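Chak-lun Yu writes the hand-tracking software at Arkport, a small company with an office in Britham. His package, Shek, takes readings from a sensor glove and turns them into commands for a robotic hand.

The first version lost track of the wrist whenever the sleeve came across it. "We had 9 dropouts in one short session," Yu says. "The fingers were fine. It was always the wrist."

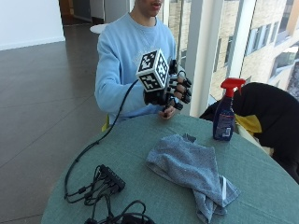
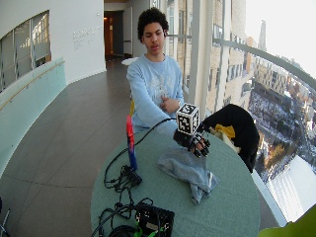

Yu rewrote the pose estimator in November. It now solves for the wrist from whichever marker faces are in view and ignores the rest. The patterns on the cube differ from face to face, so the software knows which side it has found. A crumpled blue-grey cloth is harder. "A cloth has no fixed shape, so the planner can't lean on a model of it," he says.

The test set holds 3,369 grasps, and 17 of the 18 checks now pass. The last one concerns timing between the glove and Drarkent, the logging tool. Yu expects to fix it by dropping a buffer. "It's a dull job," he says. "I'll do it next."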